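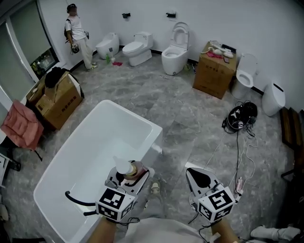
Death Notices and Obituaries: Frequently Asked Questions

These are the questions families ask most often when they send a notice to the Welinberg Ledger. If yours isn't covered, call the notices desk at extension 3724 or write to the desk by email. Heriberto Carrillo edits the page and reads everything that comes in.

What is the difference between a death notice and an obituary?

A death notice is short. It gives the name, age, town, date of death and the service details. An obituary is longer and tells something of the person's life: parents, schooling, work, marriage, children, interests. We print both on the same page. Many families run a notice first so people know when the service is, then send the obituary a week or more later.

Do I have to go through a funeral home?

No. Most notices reach us from a funeral home, and Macedo Funeral Home and Hurero & Sons both send theirs in directly. A family member may also submit one. We will need to confirm the death before we print, so please include the name and phone number of the funeral home, crematory or hospice that was involved. If the death was out of state, give us the name of the office there. A copy of the death certificate is also fine if you already have one.

Who is allowed to submit?

The spouse, an adult child, a parent, a sibling, the executor, or someone acting for one of them. A friend can write the text, but we ask that a member of the immediate family approve it in writing. If two people in the same family send us different versions, we hold both until they tell us which one to use. We don't choose between them.

When is the deadline?

Text and photo must be in by 11 a.m. on the day before the paper is printed. Anything that arrives later goes in the next issue. The website is updated twice a day, in the morning and again late in the afternoon, and a notice can go online before it appears in print. If the service is very soon, tell us when you call and we will try to get the online version up first.

What does it cost?

A basic death notice of up to 3 column inches is free for anyone who lived in Welinberg or Brarkeck at any time. Obituaries are charged by length. You will get the price along with a proof, and nothing is printed until you have agreed to both. Online posting is included with a paid obituary. Funeral homes usually add our charge to their own bill, so ask them before you pay us separately.

What should I include?

At a minimum:

Full name, with maiden name and nickname if they were used
Age and town of residence
Date and place of death
Date and place of birth
Names of survivors
Time and place of any service
Where donations may be sent, if the family wishes

After that, it is up to you. Jobs, military service, churches, clubs and hobbies are common. So are pets. Please spell out the names of organizations the first time. We know what most of the local initials stand for, but a cousin in another state may not.

Do I have to give the cause of death?

No. Some families do and some don't. "Died suddenly," "after a long illness" and "at home" are all phrases we print. If you name a cause, we will print it as you wrote it.

Should I say "passed away" or "died"?

Either one. We don't change it. The same goes for "went to be with the Lord," "entered into rest" and similar wording. We do correct spelling and punctuation, and we will call you if a sentence is unclear or if the dates and the age don't agree. The age is the mistake we see most, usually when the birthday was a few weeks off.

How should survivors be listed?

The usual order is spouse or partner, children, grandchildren, parents, brothers and sisters, then nieces and nephews. Spouses of children go in parentheses after the child's name: Anna (Paul). You can list grandchildren by name or give the number. If you name some, name them all. We have had to run corrections over this more than anything else.

Former spouses and stepchildren may be included or left out. That is the family's decision. Two people should read the list of names before you send it, and one of them should be from the other side of the family if you can manage it.

Who goes under "predeceased by"?

Most often parents, a spouse, children, and brothers or sisters who died earlier. You don't need to list grandparents, though some people like to.

Can I leave my home address out?

Yes, and we would rather you did. We print the town only. We also advise against printing the mother's maiden name along with a full date of birth, which can be used for identity theft. If you want both in a copy for your own records, we can leave them out of ours. When the service is listed with a time, ask a neighbor to keep an eye on the house while everyone is out.

Can I include a photo?

One photo is included with a paid obituary. A second costs extra. It can be recent or from many years ago, and some families run one of each. Send the largest file you have. If you only have a print, bring it to the front counter and we will scan it while you wait. Please don't cut the print down beforehand. Group photos can be used if the person's face is large enough to crop. We can't use pictures taken by a portrait studio unless the studio agrees.

Can I see it before it is printed?

Yes. We send a proof to the email address on the form. Read it slowly and check the names, the dates, and the street number of the church or hall. Reply with "approved" or with your changes. If we don't hear from you, it does not run. If you have no email, Heriberto will read it to you over the phone.

What if there is a mistake?

Call us. If the mistake was ours, we fix the online version the same day and reprint the notice in full at no charge. If the mistake was in the text you approved, we still fix it online for free, but a reprint is billed at half the price of the first one.

The service hasn't been planned yet. Should I wait?

You don't have to. "A celebration of life will be held at a later date" is fine, or "in August" if you know that much. When the plans are settled, we will run a short service notice for free, up to some 2 inches. Send it in at least a week ahead if people will be traveling.

How long does it stay online?

There is no end date. Older notices are kept in the archive and can be found by last name. The guest book is open for comments for 3 months, after which it can be read but not added to. A person reads the comments before they are posted. If something appears that upsets the family, call and we will take it down.

Can you print an obituary for someone who died a while ago?

Yes, within a year of the death. After that, the In Memoriam column is the place for it. In Memoriam items are short, usually a few lines and a name, and many families send one each year on the anniversary.

Can I write my own obituary ahead of time?

Yes. We get several a year. We can't hold the text for you, so leave it with your will or with the person who will be making the arrangements, and tell them it exists. Leave blanks for the age and date. Whoever sends it in should check that the list of survivors is still right.

How do I get extra copies of the paper?

They are for sale at the front counter on the day of printing and for 11 days afterward. If you need more than a handful, let us know when you approve the proof and we will set them aside under the family name. We can also mail them for the cost of postage. A plain printout of the page on heavier paper is available from the archive at any time, and those take a few days.

Do you cover Brarkeck?

Yes. Notices from Brarkeck run on the same page, with the same deadline and the same rates. The Brarkeck library has a drop box for our forms just inside the main door. It is emptied each morning, so for anything urgent please use email or call.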